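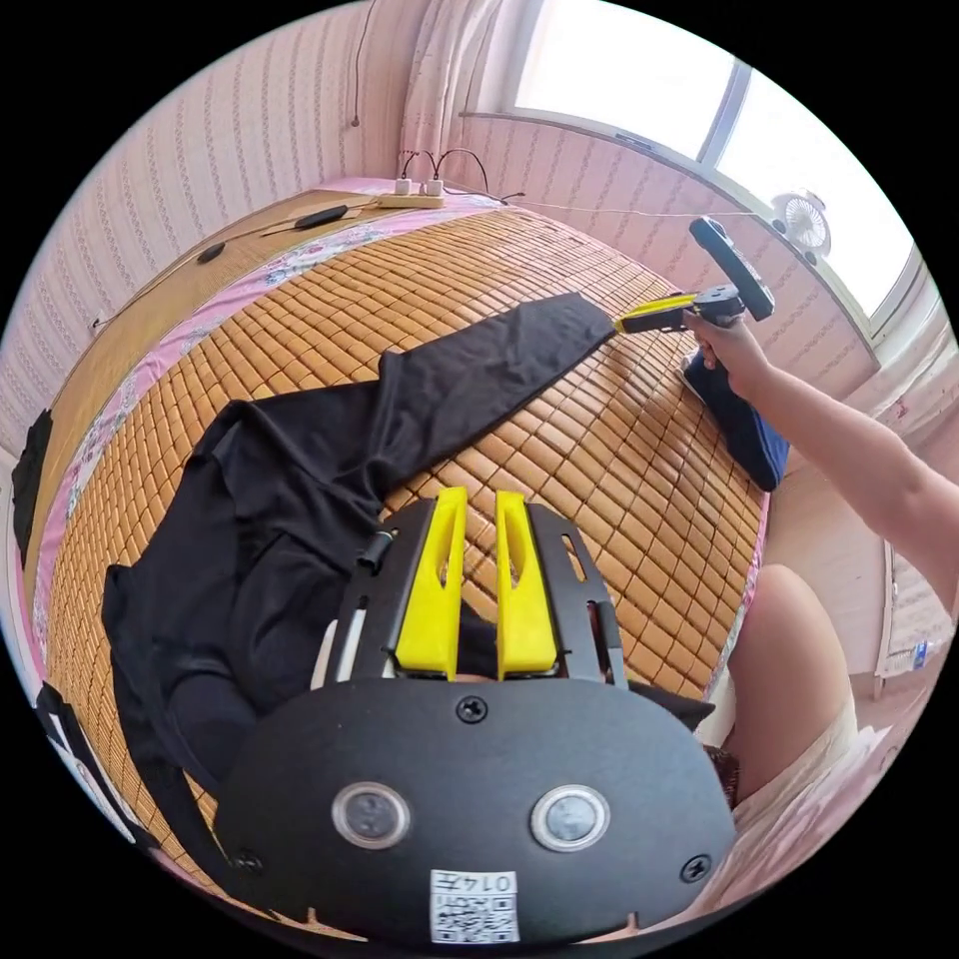
Rice that holds its shape

Use short-grain rice and shape it while it is still warm. Cold rice cracks. Lay a square of plastic wrap over a small bowl, spoon in the rice, gather the corners and twist. For a standard 500 ml lunch box, two balls and a few sides are plenty.

If you want colored rice, mix the color in before you shape. Egg yolk gives a soft yellow, a little ketchup gives orange, and the water from boiled red cabbage gives purple. Go light on the liquid or the ball will slump by noon. Leave the wrap on until the rice has cooled — 30 minutes on the counter is enough.

Cutting nori for faces

Nori cuts best when it is dry and crisp. Keep the packet closed until you need it. Small curved scissors do eyes and mouths better than a punch, though the Candberg punch handles circles well. Fold the sheet once and cut both eyes together so they match. Pick up the pieces with tweezers. A dab of mayonnaise will hold them on cheese or egg. On rice they stick without help.
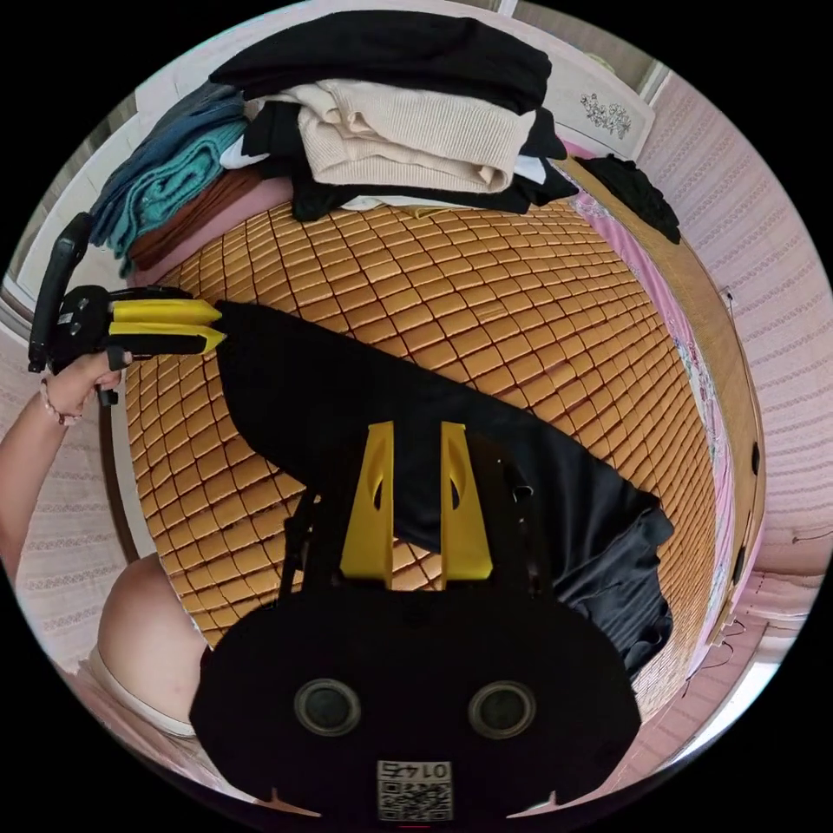

Home Kitchen Notes, p. 309

Packing the box

Put the biggest piece in first, usually the rice character, then work outward. Fill gaps with broccoli, cherry tomatoes or rolled ham. A loose box arrives as a mess. Wet foods go in silicone cups, and sauce goes in its own lidded bottle. Let everything cool before you close the lid, and add an ice pack in warm weather.

Iason Vlachopoulos wrote in to say he lines his Sarantis box with a lettuce leaf to keep the rice from sticking to the sides. We tried it and it works, but dry the leaf well first.

Cheese and ham cutouts

Chill sliced cheese before cutting. A toothpick does fine lines — drag it slowly and wipe it often. Save the scraps for an omelet. Ham tears less if you cut it on a damp board.

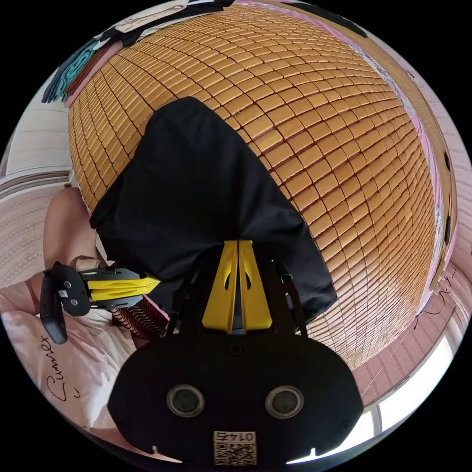 Bamboo mat with black cloth.

Cleaning up

Soak the box in warm water before scrubbing. Take the rubber seal out of the lid and wash it separately, and let it dry overnight before you put it back.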